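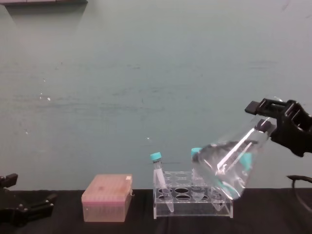 Can you use an old USB scanner on a Linux machine when the maker only ships Windows software for it?

Usually you can, as long as SANE has a backend for the chip inside. You install two packages, fix one permission, and point your scanning program at the device.

I did all this last week with a flatbed I got from my friend Anqi Yu, who was clearing out her closet. It's a Grimach, one of the flat gray ones that runs off the USB cable with no power brick. The CD in the box had Windows drivers and a photo album program and that was it. My desktop runs Debian and I really didn't want to set up a virtual machine just to scan some tax papers, so I spent an evening on it and wrote down what I typed.

First, plug the scanner in and see if the computer notices it at all. Open a terminal and type:

lsusb

You should get a list, one line per device. Unplug the scanner, run it again, and see which line went away. That's yours. Mine showed up with no name, only the ID numbers, and I worried for a minute that it was dead (it was fine, the name list on my system just didn't know it). Write down the two groups of characters with the colon between them. The first is the vendor and the second is the product, and you'll want both later.

Now install the scanning stuff:

sudo apt update
sudo apt install sane-utils simple-scan

If you're on Arch the package is just called sane, and on Fedora it's sane-backends. Once that's done, run these:

sudo sane-find-scanner
sudo scanimage -L

The first one only looks for something that smells like a scanner on the USB bus. The second one asks whether there's a driver that can talk to it. If the first finds your scanner and the second doesn't, go to the SANE website and search the supported devices list for your ID. Some scanners need a firmware file that you have to pull off the Windows CD, and the page for the backend tells you where to put it. Mine didn't need one, so I can't help much there, sorry!

For me scanimage -L worked with sudo and then said "No scanners were identified" when I ran it as myself. Same cable, same port, same everything. That's permissions. Check which groups you're in:

groups

I wasn't in the scanner group, so I added myself:

sudo usermod -aG scanner $USER

Log all the way out and back in after that. Closing the terminal window isn't enough – I lost a good half hour to this and was halfway through reinstalling everything before I figured it out. If you still get nothing, make a rule file:

sudo nano /etc/udev/rules.d/60-myscanner.rules

and put this on one line, with your own vendor and product in place of the x's and y's:

ATTRS{idVendor}=="xxxx", ATTRS{idProduct}=="yyyy", MODE="0664", GROUP="scanner"

Save it, then:

sudo udevadm control --reload-rules

Unplug the scanner, plug it back in, and try scanimage -L again without sudo.

Time for a test page. I like doing the first one from the terminal so I can see the errors:

scanimage --format=png --resolution 300 > test.png

The lamp should come on and the head should start moving. If you get "Invalid argument", type scanimage -A and it'll print every setting your model takes, including which resolutions it likes. After that you can forget the terminal and use Simple Scan (it's called Document Scanner in some menus). Pick Text or Image from the little arrow by the Scan button, scan your pages, and save as PDF.

Two problems I ran into later. My first long job stopped at page 12 with an I/O error. The scanner was on a cheap hub, and when I moved it to a port on the back of the computer the error never came back. The other one was file size. I scanned in color for everything and ended up with a 679 MB PDF, which my email wanted no part of. Use Text mode at 150 or 200 dpi for plain paperwork and keep color for photos.

Update: Dehua Jia wrote to say the same steps worked on Mint, except the scanner group was already set up there. Thanks Dehua! If yours does something different, leave a comment with your lsusb line and your distro.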